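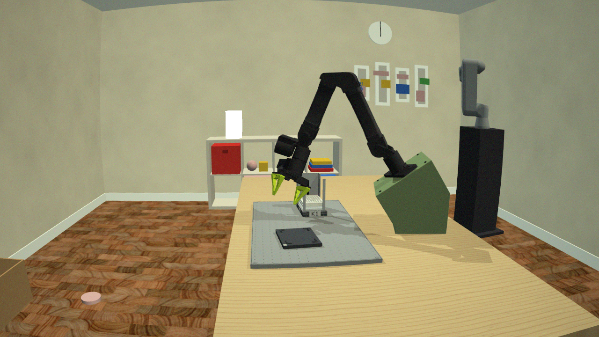

Figure 1. Simulated layout of the K1 station, with the arm on its angled base and the fixture at the far side of the perforated board.

Home | Projects | Reports | Budget | Contact

Equipment Planning for the Ukcombe Bench: Progress Report, June

We are happy to report that the planning phase is nearly done, and that the simulation work you paid for has already changed what we intend to buy. When we wrote the proposal, our equipment list was mostly guesswork based on catalogs. Now we have a full model of the room, the table and the arm, and we can try a purchase on screen before we spend anything on it.

What the model has told us so far

The biggest surprise was the base. Our original list had a plain flat riser, priced in with the arm. In the model we tried the flat riser and then a sloped one, and the sloped version gave us much easier access to the far part of the board, where the K1 fixture stands. We have since asked Hallby for a price on a sloped base made to our drawing. It came back at $734, which is more than the riser but well within the mounting line of the budget. We're very pleased with this one – finding it out after delivery would have meant a second order and several weeks of waiting.

The second finding concerns fingers. We had planned to buy a standard set and file them down by hand. The wedge-shaped fingers in the model have pointed tips, and they get in next to the thin posts on the fixture far better than the square ones we started with. We would now like to buy two sets of the wedge type, so that one can be worn out in testing without stopping the work. Ziltska quoted $160 a set.

The board stays as planned. The grid of holes lets us move the fixture and the black square plate without drilling the table, and we expect to move them a lot in the first month.

Budget

Spending is on track. No arm has been ordered yet, and we would like to hold that order until the reach tests are finished. The changes we are asking you to approve are:

Sloped base, one, Hallby: $734
Wedge fingers, two sets, Ziltska: $320
Perforated board and hardware: $853 (unchanged from the proposal)
Spare cabling and connectors: $900 (unchanged)

The extra cost of the base and fingers can come out of the money set aside for rework, so the total you agreed to stays the same. If the rework money is restricted in some way we haven't understood, please let us know before we place the Hallby order, because that part is made to size and can't be returned.

The second arm

You asked in your last letter whether a second arm could be justified. We have put one in the model, on a pedestal at the right side of the room behind the main station, mostly to see whether there is floor space for it. There is. What we can't say yet is whether it would earn its keep. Loading and unloading the rack is the obvious job for it, but from the pedestal's present position it would have to reach a long way, and we would probably need to bring it closer to the table. We'd rather leave it out of this year's purchases and come back with a proper case once the first station is running.

Work still open

The reach tests for the near corners of the board are half finished. Lighting in the model is still simple, and the shadows it gives shouldn't be used to choose a camera. We have left the camera line blank for that reason. The El-Sayed workshop has offered us a day on its own bench to compare our model against a real table, and we plan to accept as soon as the finger sets arrive. That day is free apart from travel.

We also need a decision on the table itself. The model assumes a long wood top, and the one we have in storage at Ukcombe is shorter. We are measuring it this week. If it will do, we save the cost of a new one; if it won't, we will send a separate quote with the next report.

It has been a really enjoyable few months, and the whole group is keen to get hardware in the room. With your approval on the base and fingers, both orders can go out the same day.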